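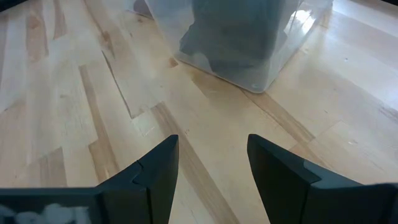
A clear bin on the wood, as seen between the gripper fingers.

Lab Notes | 1 min read

Masilela now has 541 demonstrations of soft items and bins. Clothing is slow going, and we drop any run where the operator hesitates too long.

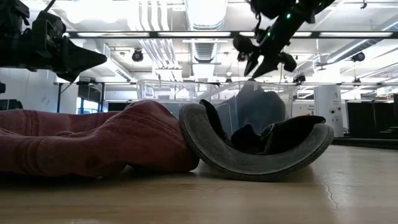
Kirness wrote in to ask whether failed grasps are kept. They are, under a separate tag.

The target is 2000 by spring.

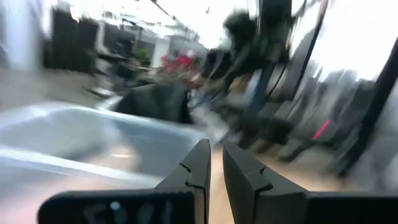

Wrist views are saved with every run, blur included.

Contact | © 2023 Varkero | Back to top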